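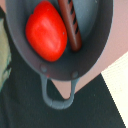
Color in molded plastic is set before the part exists. At Cusness, a contract molder of play food and toy cookware, pigment arrives as masterbatch, a concentrate of colorant in a carrier resin that is blended with natural pellets at the throat of the press. The ratio for most shades is 8 grams of concentrate to 200 grams of base resin. A matte slate-gray toy frying pan and a bright red vegetable to put in it may share a base polymer and differ only in concentrate and in the finish of the steel that formed them. The gray tolerates a good deal of error. The red does not.

Reda Berrada has run the color lab at Cusness through two changes of resin supplier. Her bench holds a light booth, a spectrophotometer and a drawer of retained plaques, one per lot, each stamped with a number. The highest when I visited in February was 3,361. She reads every new plaque against the master standard, then against the previous lot, and logs both values. The second reading catches drift. Five lots can each pass against the master while moving steadily in one direction, and a set packed from the first and the fifth will show a mismatch on the store shelf.

Reds are difficult for several reasons. The older cadmium pigments were opaque and heat stable, and their replacements are mostly organic compounds that begin to degrade if the melt sits too long in the barrel. A press stopped for a mold change can hold material at temperature for twenty minutes. The first shots after restart come out browner, and Berrada's rule is to purge until two consecutive parts read the same.

Wall thickness also matters. Organic reds are more transparent than the cadmiums, so a thin wall over a hollow interior reads lighter and more orange than a thick one. Gromine, which supplies the concentrate, adds a small amount of titanium dioxide to restore opacity. Too much and the part turns pink.
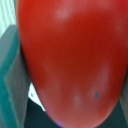
Why do two parts from the same lot look different in different rooms? The pigments in them may differ in proportion, and two pigment blends that match under one lamp can separate under another, an effect called metamerism.

Berrada checks under three sources: simulated daylight, a warm household lamp and a store fluorescent. A blend that holds in two and fails in the third goes back to Gromine with the curves attached. The usual cause is a substituted yellow, used in small amounts to pull the red toward orange.

Surface finish is handled separately by Boris Leka, who maintains the molds at the Hervieu plant. A polished cavity gives a glossy part with deeper apparent color. A blasted cavity scatters light and makes the same compound look paler. Leka repolishes gloss cavities every 500 hours of press time, and records the grit sequence on a card wired to each mold base.

The current work is on a line for Lulumik, which wants recycled resin in every item. Recycled base arrives with a slight yellow-gray cast that varies by bale. Dark colors absorb it. For the reds, Berrada now measures each bale uncolored and adjusts the recipe before the first shot, and the trial plaques are still being read.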